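Skelline Bin Picking: Frequently Asked Questions

Applies to Skelline 14 and the Kimby planner module. Maintained by Lieven Vermeulen and Jelle Van Dijk. 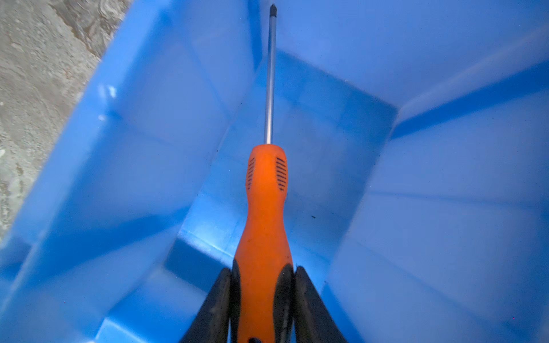
Wrist camera view, screwdriver held over a blue bin.

Which camera does the grasp check use?
The wrist camera. The fixed overhead camera is used for the first pose estimate only. Once the fingers close, the overhead view is blocked by the arm and its stream is ignored until the next cycle.

Can I pick long, thin tools without a CAD model?
Yes. Set model_source to "none" and the planner fits a primary axis to the point cloud. Polished shafts return sparse depth, so the fit is weighted toward the handle. If you have a model, load it. Axis error is lower, and the place pose can be specified at the tip.

Why does the planner prefer the handle over the shaft?
Grasp candidates are scored on contact area and opening width. A thin shaft scores low on both. To force a shaft grasp, draw a region of interest in the Pivton editor and set region_mode to "strict".

The planner reports error 1508. What does it mean?
No collision-free retreat path was found. The usual cause is a bin wall mesh that is larger than the real bin. Measure the inside of the bin at the floor and at the rim — molded bins taper, and a plain box model will not match at both heights. Enter both sets of values under Bin Geometry.

Does the attached tool count in collision checking?
Only if attach_on_grasp is true. It is false by default in projects migrated from the old Claeys driver. With it off, the arm and fingers are checked but the held object is not, and a long shaft can strike the far wall during a rotation.

How much latency should I expect?
On our reference controller, a full plan with 296 candidates takes 40 ms. Mesh complexity matters more than candidate count. Simplify the bin mesh first.

Glare on the bin is being segmented as an object. How do I stop it?
Lock the exposure, then raise min_cluster_points. Do not rely on the color filter alone. Saturated pixels carry no usable hue.

Can I replay a failed pick?
Yes, if logging was on. Open the log in Pivton and step through by planner state. Joint data and wrist images share one clock. Overhead images are stamped on arrival and may trail slightly.

Is force control supported during placing?
Not in this release. Placing is position-controlled with a current limit — see the Motion Limits page for the defaults.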